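Turkoteo workshop group, September minutes
Upkeep of the Omen hand-held grippers

Present: Sofia Carrilho (chair), Madalena Correia, Catarina Valente, Masaru Hirano (notes). Leonilde Loureiro joined at 10:20, having gone to the old room.

1. Last month's minutes
Approved after Madalena had "a lively exchange of views" changed to "a disagreement." Sofia asked that it be noted she was never lively.

2. Fingers
The yellow fingers on the gripper we use for cloth have gone 248 sessions on the same set. The maintenance sheet, which Madalena wrote, says to inspect them every 100. Madalena observed that the sheet is on the wall. Sofia observed that the wall is behind the door, and the door is always open.

The inspection has now been done. No cracks at the slots. The left finger had worn smooth at the rounded end, and its mounting bolt could be turned by hand, which it should not have been possible to do. Catarina swapped both fingers for new ones out of the Paiva drawer and tightened everything to the figure on the sheet.

Setup after a finger change, as agreed:
Close the fingers on a strip of paper and pull. It should drag evenly top to bottom.
Open and close 5 times before recording anything.
Wipe both sensor windows with the gray cloth. The gray cloth is not for mugs.
Check that the cross-head screw at the top of the housing is snug. Do not lean on it. The last person to lean on it is taking these minutes.

3. Cloth work
Soft garments remain the hardest thing we ask of the fingers. Folds slide into the gap, and if the gap is out of true the cloth goes in and stays in. Sofia wants all cloth checks done on a T-shirt or something equally uncooperative. The felt square we had been using behaves itself and has taught us nothing since spring.

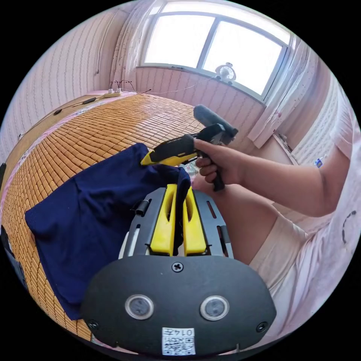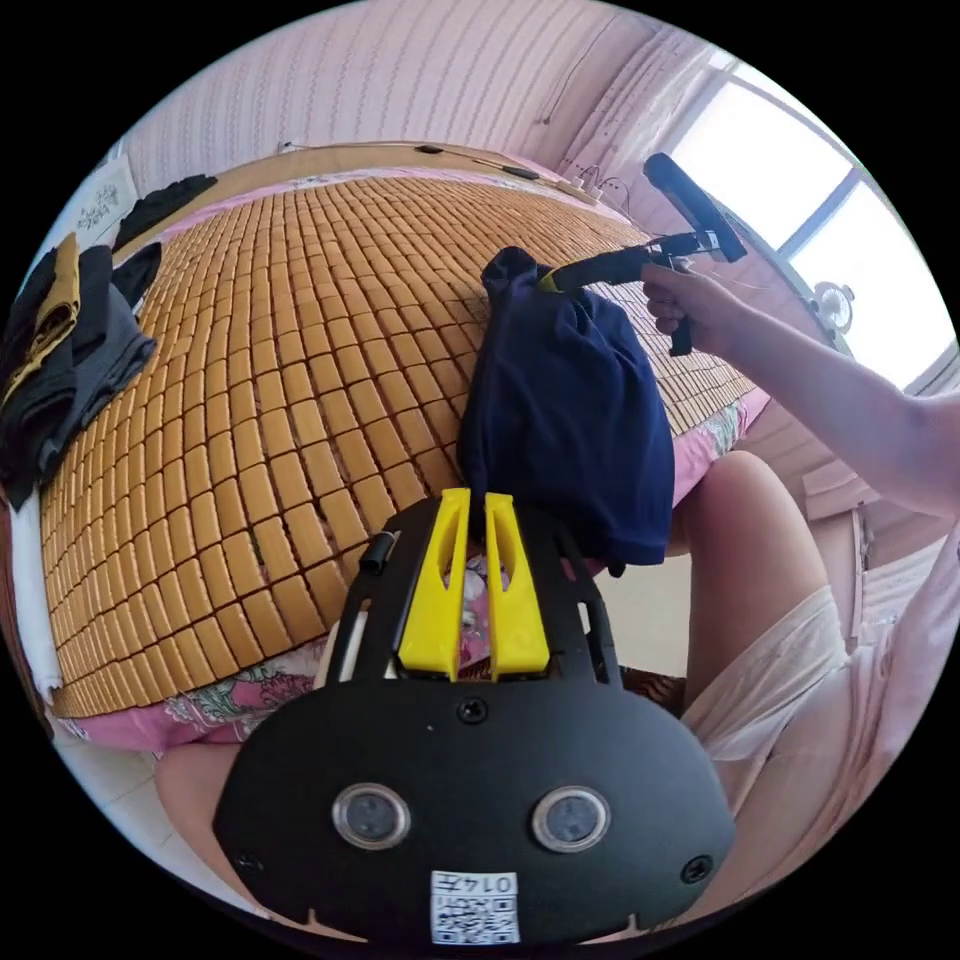 Yellow fingers side by side, navy cloth, tan mat.

Leonilde Loureiro said she would put the whole thing down to the bolts and leave the gap alone. In her view we adjust the gap every time something sticks, then adjust it back the week after, and call both of these improvements. She proposed marking each bolt with a line of paint across the head so that anyone can see whether it has moved. Madalena said paint had been tried. Leonilde said nail polish, then. There was a pause while people tried to object to nail polish.

Agreed: nail polish. Color to be settled outside the meeting, please.

4. Labels
The code label on the housing gets read upside down by whoever picks the thing up the other way around, and the log now contains numbers belonging to no gripper we own. Masaru to go through the log. Masaru asked whether this was because of the screw. It was not minuted that it was.

5. Spares
Estar will sell us fingers in boxes of 1,000. We would like fewer. Catarina to write again and ask, in short sentences, whether a smaller box exists.

6. Any other business
The maintenance sheet will move to the other wall. Madalena would like it laminated. Sofia would like it read.

Actions
Catarina: Estar, spares.
Leonilde: nail polish.
Madalena: sheet, wall, laminating.
Masaru: log, and a new gray cloth.

Closed at 11:05. Next meeting in the new room.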